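Datasets > Health workforce > Povari Return-to-Practice

# Povari Return-to-Practice Interviews

Povari is a small text dataset of interviews with allied health workers who went back to clinical work after a long break. Most of them are physiotherapists and occupational therapists, with a smaller group of podiatrists. It was collected at the Ots clinic network in Trondton and is maintained by Aivar Mets.

## What is inside

- 120 interview transcripts, one plain text file for each person
- `people.csv` — profession, length of break in months, hours worked per week after return
- `themes.csv` — the theme labels given to each answer
- `guide.txt` — the questions, in the order they were asked

The audio is not released. Participants agreed to share the text only, and we will not answer requests for the recordings.

## How the interviews were done

Every participant was interviewed twice. The first talk was in the month of return and the second came after the supervised period had ended. Both talks are in the same file, divided by a line with the word SECOND. The questions were the same, except that the second talk also asks about supervision and about changes in hours.

Interviewers were asked to let people speak and not to correct them. For this reason some transcripts contain wrong statements about registration rules. Please do not use the dataset as a source of advice on registration. The rules differ between provinces and they have changed after some of the talks. 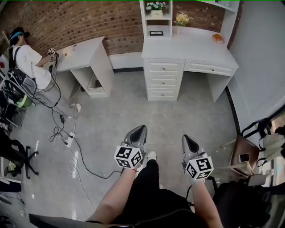
## Theme labels

Labels were given by 2 readers who worked separately. Where they disagreed, both labels are kept, and the column `agreed` has the value `no`. The most used labels are `confidence`, `new_software`, `childcare`, `pay_level` and `supervisor`. The label `other` is too wide, I know this, and it should be divided in the next version.

## Loading the files

All files are UTF-8. The separator in the CSV files is a semicolon, because many answers contain commas. Transcripts are wrapped at 128 characters per line, so join the lines before you search for a phrase. A few of the longest answers were cut at 600 words and they end with the mark `[cut]`.

The column `person_id` is the same in every file. It starts from a random number and has no connection with the clinic's staff records.

## Known problems

- Podiatrists are few, and comparing them with the other groups is not recommended.
- Men are under-represented.
- In `people.csv` an empty cell in `hours_after` means that the person did not answer. It does not mean zero.
- Some second talks were done by telephone and are shorter. They are not marked — we did not record this at the beginning.

## Changes

2024-07-21: spelling of profession names made uniform, three double rows removed from `themes.csv`.

## Use

Free for research and teaching. Recruitment agencies should write to us first. Please do not try to identify participants, also not when you think you recognize your own colleague.

Related datasets

Jevenard Rural Locum Survey
Ots Exit Interviews, Rehabilitation Staff
Trondton Student Placement Diaries

Contact: Aivar Mets, Ots, Trondton | Back to top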